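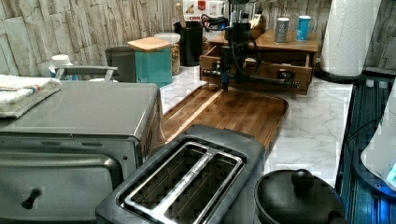 ## 3.2 Scene rules

Under the Plandum rules, counter items stay in place for a whole session. The arm may work near cans, jars and small appliances.

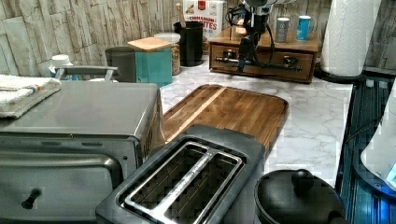

## 3.3 Approach to handles

The gripper must come down in front of the drawer unit. Of 2267 logged approaches, 1846 met this rule. 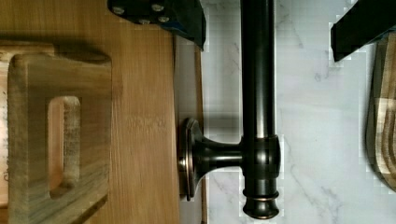
*Page last changed: September*

**Figure 2.** Wrist view with both fingers open beside a dark rod. Rule 14 requires the fingertips in view at all times.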